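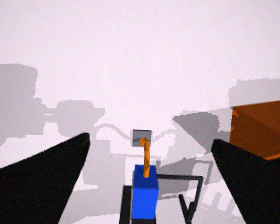
Figure 1. Simulated wrist view between the two gripper fingers, with the blue block and its orange rod in the gap.

Progress report, second period
Project: Teaching of assembly tasks by remote control
Prepared by Tamara Barbu for Reshma Gumede, Ndlovu program office

1. Summary

In this period we moved the teaching work from the real bench to the simulator, and we collected the first full set of demonstrations with the Pirov hand controller. The plan asked for 200 accepted demonstrations before the end of November. We have 200 recorded, of which 64 did not pass our review, so the accepted number is 136. The difference will be made up in the first weeks of the next period. Spending is inside the budget and we do not ask for any change to it.

The task is the same one that was agreed at the start. The operator must bring the gripper to the blue block, close on it, lift it with the rod attached, and put it down at the target pose. The rod must not touch anything on the way.

2. Work done

2.1 Simulator scene

Nnamdi Adeleke finished the scene at the beginning of the period. He rebuilt the block and the rod as one body. In the earlier version they were two bodies with a fixed joint, and the joint made small vibrations when the fingers closed. Operators saw these vibrations and waited for them to stop, and this waiting went into the data. With the new model the pause is gone.

The view from the wrist is the main view for the operator. A second view from the side can be opened with a key, but it is not recorded for training. The background is kept very pale, and the gray shadows on it were left in after some discussion. Tshepo Mnguni wanted to remove them because they carry no information for the task. Nnamdi prefers to keep them so that the learned policy does not depend on a clean background. We will train with both versions and report the comparison.

2.2 Remote control

The Pirov controller is a hand-held device with six degrees of freedom and one trigger for the gripper. We connected it to the simulator through our own bridge program, called Grivix. At first the delay between hand and gripper was 58 milliseconds longer than in the direct setup, and the operators complained of overshooting near the block. Most of this delay came from a smoothing filter that we had copied from the bench software. After we shortened the filter, both operators reported that the control is comfortable, also in long sessions.

We also changed the scale of motion. Far from the block the hand and the gripper now move one to one. Close to the block the gripper moves at one third of the hand speed. The change from one scale to the other is gradual. In the first trial it was a sudden step, and Reshma Mabuza lost the block several times at exactly that point.

2.3 Collection of demonstrations

Two operators made the recordings, Reshma Mabuza and Tshepo Mnguni. Each session was limited to 24 demonstrations, followed by a break. Tiredness is visible in the trajectories after this number: the approach becomes faster and the fingers are less centered before closing.

Every recording starts with the gripper open. The start position is changed each time by the program and the operator does not choose it. Each file contains the wrist view, the finger opening, the hand motion before scaling and the gripper motion after scaling. We keep both motions because we may want to change the scaling later without recording again.

2.4 Review of the data

All recordings were replayed and checked by the person who did not make them. The reasons for rejection were these:

- contact between a finger and the rod during closing
- second attempt at the grasp inside one recording
- placement outside the tolerance
- recording stopped too early by the operator

The first reason is the most frequent. When the gripper comes in at an angle, one finger can reach the rod before the other is level with the block. In the wrist view this is difficult to judge, as the near finger hides part of the space beside the block. We have written a short instruction for operators: first make the two fingertips appear level, and only then go forward.

The recordings with a second attempt are not deleted. They are stored separately, and they may be useful for teaching recovery from a failed grasp. This is outside the agreed scope and we would like to discuss it at the next meeting.

3. Problems and delays

The Dustel license server was not available for part of one week, and no replay was possible in that time. Collection continued but the review fell behind, and the operators received the comments on their mistakes too late. For this reason a group of recordings has the same fault again and again. From now on review is done on the same day, and collection stops if the replay is not working.

Hand teaching on the real arm, where the operator holds the arm and guides it, was planned for this period as a comparison. It was moved to the next one. The force sensor in the wrist came back from calibration only last Saturday, and we did not want to record with the old values.

4. Next period

- collect the missing 64 accepted demonstrations, with the new operator instruction
- train the first policy on the complete set, with and without background shadows
- record the hand teaching comparison on the real arm
- prepare the file format description which your office asked for

Nnamdi is responsible for the training, Tshepo for the real arm, and Reshma Mabuza for the remaining collection.

5. Decisions requested

We ask the program office to confirm two points. The first is whether the second-attempt recordings can be used for a small additional study without new funding. The second is whether the comparison with hand teaching can be delivered together with the policy results - the present plan has it as a separate delivery, but the two texts would repeat each other in large part.

The accepted recordings and the review sheets are in the shared project folder, under the name of this period.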